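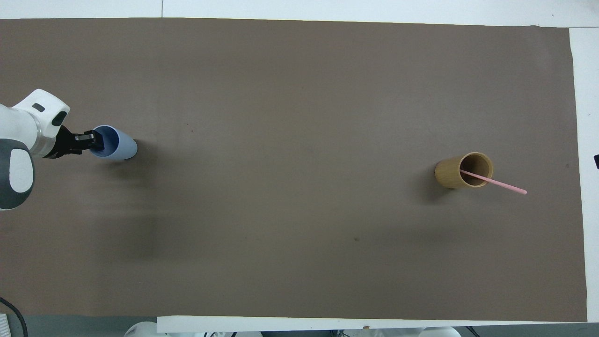 Unevmont Apartments, package room fee

keerthana_p
Got the renewal packet for my one bedroom at Unevmont last night. Rent is going up to 1,134 and there is a new line for "package service" that wasn't on my old lease. Is everyone getting this or only the Dronach side?

montri.ph
Everyone. I'm on the Preltstead Street side and mine has it too. You can ask them to take it off if you never use the lockers. I did and the office said they would get back to me.

3Bnorth
They won't take it off. I asked in July when my lease was up. The fee is in the building rules now and the lease says you follow the building rules.

montri.ph
The rules can't add a charge in the middle of a lease though.

3Bnorth
It's not the middle, it's a renewal. You sign or you don't.

nipon_h
Does anybody know what the lockers cost them? Mahawong had the same setup when I lived there and it was free. Gym was worse.

keerthana_p
No idea. The packet just says the fee starts with the new term. It also says the pet deposit is 300 now, but I don't have a pet so I skipped that page.

sombat
Pet deposit was already 300 for me and I have been here 3 years. Read the parking page, that one did change. Guest spots are two nights max and then they tow.

nipon_h
Two nights is fine. People were leaving cars there for weeks.

sombat
It's fine until your parents visit.

montri.ph
Back to the fee. Paweena Rattanakul in the leasing office is the one to email. The front desk can't change anything on a renewal. Put your unit number in the subject line.

keerthana_p
Emailed her. Will post what she says.

3Bnorth
I still say you're wasting your time. Ask for a longer lease at the old rent, they gave my neighbor that.

keerthana_p
She wrote back. Fee stays, but they will hold the old rent if I sign for 18 months. Thinking about it. Does the 18 month one have the same notice period?

sombat
Mine says 60 days. Check yours.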